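Suche Suchbegriff eingeben Los

Zwischenbericht an den Fördergeber
Vorhaben Guvmont: Einrichtung und Instandhaltung der Tischzelle
Berichtsstand: 23. April 2019

1. Gegenstand des Berichts

Der vorliegende Zwischenbericht unterrichtet die Förderstelle Flodstead über den Stand der Arbeiten an der Tischzelle des Vorhabens Guvmont. Er umfasst den mechanischen Aufbau, die Leitungsführung, die Einmessung der Gelenke sowie die im Berichtszeitraum angefallenen Instandsetzungen. Angaben zur Mittelverwendung werden gesondert vorgelegt.

2. Mechanischer Aufbau

Der Arm besteht aus 3D-gedruckten weißen Segmenten, die über schwarze Servomotoren verbunden sind. Die Fußbaugruppe ist an der Tischkante festgeklemmt. Auf eine dauerhafte Verschraubung mit der Tischplatte wurde nach Abstimmung mit dem Projektpartner Stivutetti verzichtet, damit der Arm für Wartungsarbeiten vollständig abgenommen werden kann. Nach jeder Abnahme ist der Sitz der Klemmung zu prüfen und im Wartungsbuch zu vermerken.

Als Arbeitsfläche dient eine dunkle, glänzende Platte. Ihre Lage zum Fuß des Arms wird vor jeder Versuchsreihe kontrolliert. Abweichungen von mehr als 2 Millimetern führen zur erneuten Einmessung.

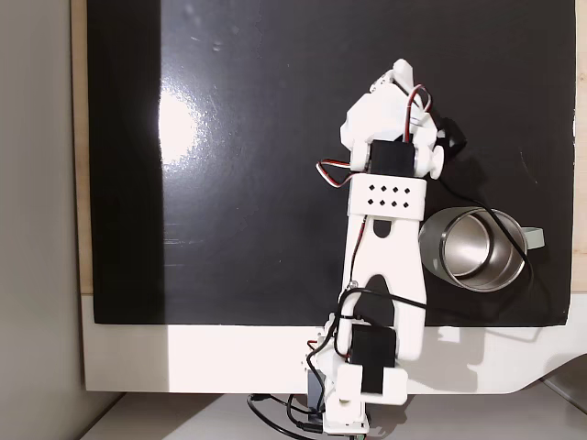

Abb. 1: Arm mit geklemmtem Fuß an der Tischkante, Edelstahlbecher in liegender Position

Der Unterarm wurde im April gegen ein neu gedrucktes Teil ausgetauscht. Am Vorgängerteil war bei der regelmäßigen Sichtprüfung ein Haarriss im Bereich der oberen Verschraubung festgestellt worden. Das Ersatzteil wurde mit höherer Wandstärke gefertigt, die Druckdaten sind im Projektarchiv Kaewsai hinterlegt. Zwei weitere Exemplare liegen als Reserve bereit.

3. Leitungsführung

Die Leitungen sind weiterhin der Teil der Zelle mit dem höchsten Betreuungsaufwand. Von den 4 ungeplanten Unterbrechungen des Berichtszeitraums gingen drei auf gelockerte Steckverbindungen zurück. Die vierte betraf ein verschlissenes Servogetriebe; der Motor wurde ersetzt und das Gelenk neu eingemessen.

Die schwarzen Leitungen werden in freien Bögen geführt, um die Bewegung der Gelenke nicht zu behindern. Diese Lösung hat sich hinsichtlich der Zugentlastung bewährt, erfordert jedoch Aufmerksamkeit bei Gegenständen, die dicht am Arm stehen. Bei ungünstiger Stellung kann eine Leitung über den Gegenstand zu liegen kommen und ihn beim Zurückfahren mitnehmen. Die Anfahrwege sind entsprechend angepasst worden.
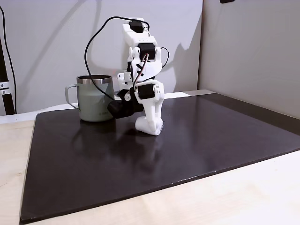

Abb. 2: Leitungsbogen vom oberen Servo über den stehenden Becher, Greifer seitlich am Becher

Für den nächsten Berichtszeitraum ist vorgesehen, die Steckverbindungen zusätzlich zu sichern und die Bogenlänge in der Wartungsanweisung verbindlich festzulegen. Bis dahin gilt die vorläufige Regelung, wonach sämtliche Stecker vor Inbetriebnahme von Hand auf festen Sitz zu prüfen sind.

4. Einmessung und Probeläufe

Die Nulllagen der Gelenke wurden nach dem Austausch des Unterarms vollständig neu bestimmt. Im Anschluss wurden 649 Probeläufe durchgeführt, davon 366 mit dem Metallbecher und die übrigen mit kleineren Gegenständen. Die Protokolle sind dem Projektarchiv beigefügt.

Bei den Läufen mit kleineren Gegenständen ist die Höhe der Fingerspitzen über der Platte maßgeblich. Wird sie zu gering eingestellt, setzen die Finger auf und das Gelenk darüber wird unnötig belastet; wird sie zu groß gewählt, gleitet der Greifer über den Gegenstand hinweg. Die Höhe wird daher mit einer Fühlerlehre am ausgefahrenen Arm eingestellt und anschließend in der Steuerung gespeichert.

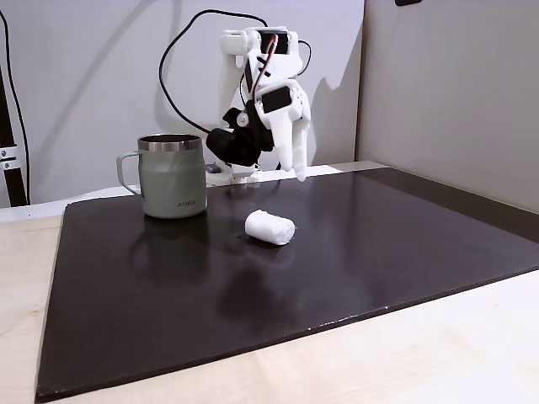 Die Einstellung hielt über mehrere Versuchsreihen hinweg, musste jedoch nach dem Wechsel des Servomotors wiederholt werden. Es wird empfohlen, diesen Arbeitsschritt künftig fest an jeden Motorwechsel zu koppeln. Der Zeitbedarf ist im Wartungsplan bereits berücksichtigt.

5. Offene Punkte

Die Lieferung der Ersatzgetriebe durch Stivutetti steht noch aus. Solange der Bestand nicht aufgefüllt ist, wird der Dauerbetrieb der Zelle zurückgestellt. Ferner ist zu klären, ob die Reinigung der Arbeitsplatte mit dem bisherigen Mittel fortgesetzt werden kann. Eine Stellungnahme hierzu wurde angefordert.

Die Förderstelle wird um Zustimmung gebeten, die für die zweite Fußbaugruppe vorgesehenen Mittel in die Position Verschleißteile umzuwidmen. Der entsprechende Antrag liegt diesem Bericht als Anlage bei.

Teilen 2 Kommentare 0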